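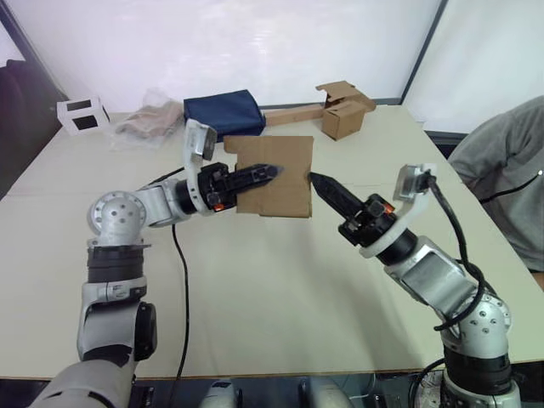
Tuesday, April 13, 2021

Picked the cardboard handover back up today after leaving it more or less alone since January, and I'm glad I did, though it ate the whole afternoon. For anyone in the group reading along: left gripper holds the sheet upright, right gripper comes in and takes the edge, left lets go. It sounds like nothing at all, and it has been the most stubborn task in the Kesia set for as long as we've had the set.

The question was whether the new labeling (Vurance, the one that marks the approach and the pinch as separate segments) does any better than the old whole-episode labels. Same network, same seed, same training length. We have 1207 demonstrations on disk and I trained on 1205 – two had wrist video that stopped partway through, and I'd rather drop them than patch them. They're still in the Virno folder if somebody wants a look.

Ran 99 trials with each policy, alternating so that any drift in the arms would be shared out fairly between them. Old labels: 38 clean handovers. I haven't finished scoring the Vurance runs, so I'm not writing a number down yet, however tempting it is (and it is very tempting!).

What I can say from watching is that the failures have a different character. With the old labels the right arm likes to park its fingertip just short of the edge of the sheet and hover there, as though it were waiting to be invited. The new policy hovers less, but when it goes wrong it closes early and nudges the cardboard instead of pinching it. I find that oddly encouraging, as early closing is a thing we know how to work on.

Ragged edges may matter more than we gave them credit for. The sheets from the Cairns batch are torn a bit unevenly, and my feeling is that both policies aim for a straight edge that isn't quite there. Only a feeling so far.

To do:

- score the rest of the Vurance trials, with the policy names hidden
- split failures into hover / early close / dropped
- try clean-cut sheets, same size, nothing else changed
- re-check right wrist calibration before the next block – I forgot to log it this morning, sorry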